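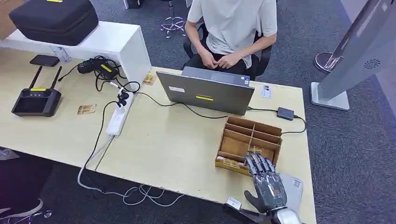 Fingertips on the front edge of the card box, mid-take.

I promised Bernice I would write up the August recordings before I forgot all the small stuff, and as usual I have left it long enough that some of the small stuff has gone. Still, I have my notebook (coffee ring and all) and I have the files, so let's see how far we get.

For anyone new, I spend my days at Rivum making examples for a robot to learn from. One of us drives the arms, the cameras and the joint positions get saved, and each try becomes one little recording with a start, an end and a sentence saying what was meant to happen. Later on Solène Bodin feeds the lot to the model and we all find out what it made of our efforts. It is slow, friendly, slightly daft work and I love it.

The main job this time was cards. Reach over to the cardboard box with the dividers, get hold of a card, bring it out, put it down. You would think a person could explain that in one breath, and so did I, and then we spent a whole morning arguing over where a recording ought to stop. Is it finished when the card touches the desk? When the fingers open? When the hand has gone back to where it started? Solène wanted the hand all the way home, every time, because last spring's Drilmont set stopped at the moment of letting go and the model learnt to hover there like someone who has walked into the kitchen and forgotten why. So home it was. It adds a couple of seconds to each one, and you do feel them by teatime.

Thin things are hard, too. A card gives you next to nothing to pinch, and the dividers are forever in the way of a thumb. My trick, if it deserves the word, is to come down to the rim of the box first, settle there for a moment, and then go in. Bernice Boateng goes straight in from above and is far quicker than me. We kept both ways, with a note of who was driving, and I was very glad not to be told mine was wrong!

We also did a fair bit of what my notebook calls "big holds", meaning closing the hand right round something solid and keeping it there.

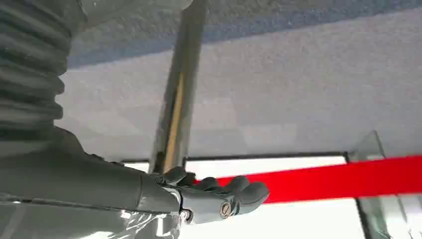
They are a lovely rest after cards. A full grip feels nothing like a pinch, and if you only ever show a model pinches it will try to pinch the world. Miettinen, which is our name for the labelling sheet (after the chap who first drew it up, long before my time), has a column for the type of hold, and it had been looking very lopsided. I asked for an hour of big holds and got two, and I could happily have had more.

Driving those, I kept half an eye on the wrist view. It is an odd way to see a room. Everything nearby is fingers and sleeve, and the rest slides about behind as you turn, ceiling one moment and floor the next. I used to ignore it and work from the head camera, until Solène pointed out that the model gets both, and that if I never looked I would never notice when the wrist view had nothing useful in it. She was right, as she tends to be, and I now do a slow turn before each batch to check what it can see.
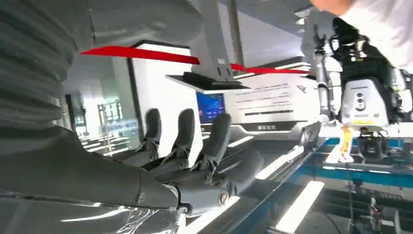
From the wrist, with the other arm over on the right.

Now for the numbers, which Bernice will want. We made 1,566 recordings and kept 1,121. That sounds like a dreadful amount of waste, and I did sulk a bit, but the ones we left out went into a folder called Storer and will get a second look. Plenty of them are only a wrong sentence or a late stop. My own worst run was 12 in a row with the wrong job typed in at the top, all perfectly nice grabs, all labelled as something else entirely. I have since put the list of jobs on a bit of paper by my elbow.
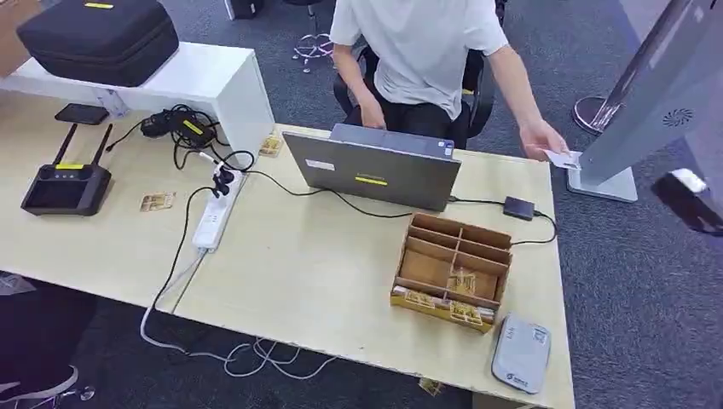

Do you throw away a try when the card gets dropped?

It depends on what comes next. If the driver goes back, picks the card up and finishes the job, we keep it and mark it as a recovery, as those are some of the most useful ones we have. If the driver just stops, it goes in Storer.

I get that one by email quite often, so I thought I would put it here and save us all some typing. The recoveries are my favourites to make as well, though you can't really plan them. If you drop a card on purpose it looks like you dropped it on purpose, and I suspect the model would pick up the habit.

Next up is the same box with the cards packed tighter, and then a go at left-handed takes, which I am dreading a little. Bernice, if you are reading, the sheet is up to date as far as the end of August and I still have your good pen.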